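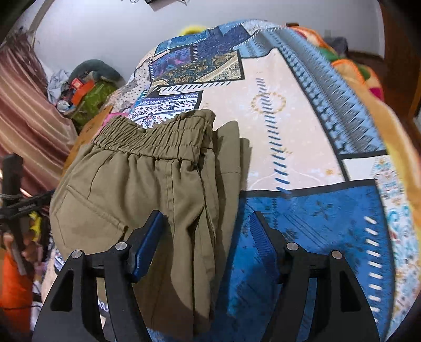 Khakis with an elastic waist, folded lengthwise on the bed.

How to fold elastic waist pants so they stay folded

Quick one today, got a pile to get through. Elastic waists are the worst to fold. The top bunches up, nothing lines up, stack falls over. This is how I do mine.

You need: the pants, a bed. Any flat spot works but the bed saves your back. Make it first, lumpy covers = lumpy pants.

1. Empty the pockets. Tissues, receipts, all of it. Flaps lying flat.

2. Hold by the waistband and shake hard, 2 times. Lay them down, waist at the far end, legs toward you.

3. Smooth from the waist down with your palm. The pleats under the gathers won't go totally flat. Leave them. Don't iron the elastic either, I wrecked a pair of Arrieta ones that way.

4. One leg over the other. Match the outside seams, not the waist. The waist will dip in the middle or puff out at a side, doesn't matter. If the seams match the legs match.

5. Tuck the crotch point in so you have a straight edge all teh way down.

6. Run your hand down the long edge where the layers stack. If one sticks out pull it from the hem.

Stop there if you're hanging them over a bar. For a drawer keep going:

7. Hem up to just below the waistband. Not over it, too thick.

8. Fold in half again, or thirds if the drawer is shallow. Waistband on the inside.

Stand them up on the folded edge, file style. I get 20 in the big drawer if I push.

Heavy cotton holds best. Slippery stuff, roll it instead, same steps up to 6 then roll from the hem.

Visitación Pastor asked about drawstrings: tie a loose bow first and tuck it inside before step 4. Otherwise it hangs out and catches on everthing.

Kids sizes, skip step 8. Shirts next, probably in January.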